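Food Service Operations, Unit 2: Grab-and-Go Display
Handout for the August session
Instructor: Naa Ansah

Read this before the practical. The Clomier chapter on "impulse layout" is on the reading list and you should know what it claims. You should also know that I don't believe most of it.

The claim. Clomier says a snack counter sells better when every product has its own type of container: baskets for the "homemade" items, clear racks for drinks, plain trays for everything else. The support for this is a trial of 33 counters. The chapter doesn't say how long the trial ran, what the counters sold before, or whether prices changed. Ask yourself what else a manager fixes in the week a new display goes in.

Baskets. Wicker is supposed to suggest fresh. Maybe. It also collects crumbs and is a nuisance to wipe down. If a sandwich is in sealed packaging with a printed label, I doubt many customers are fooled by the weave underneath it.

Tiered racks. Better case here. A raised back row lets people see the bottles behind the first ones. Whether that sells a bottle more is another question, and Povov's figures don't answer it. He counts glances.

Trays. Cheap, washable, dull. Zacharopoulos wants one product per tray. Try that on a short counter and see how far you get. Mixed trays are fine if the wrappers are easy to tell apart.

Wrapped sandwiches. Dandero's guide says to show the cut face, always. Reasonable, but check what the customer can make out through the wrap. Creased plastic throws back a lot of light, and a good filling can turn into a colored smear.

For the practical: set one counter your way and one Clomier's way, with the same stock and the same prices. Write up both in 900 words. "It looked nicer" will not be accepted as a result.
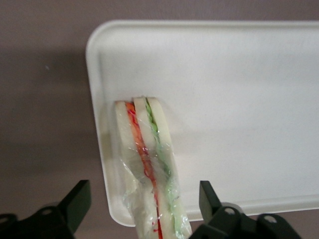
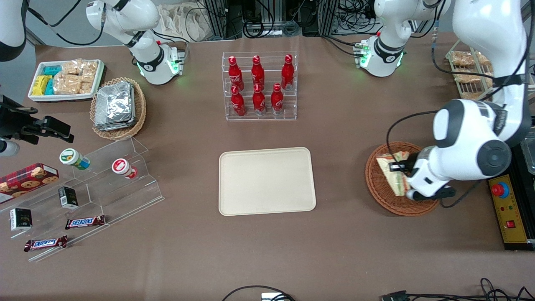
Fig. 2. Wrapped sandwich on a white tray (first picture); counter layout with bottle rack, trays and baskets (second picture).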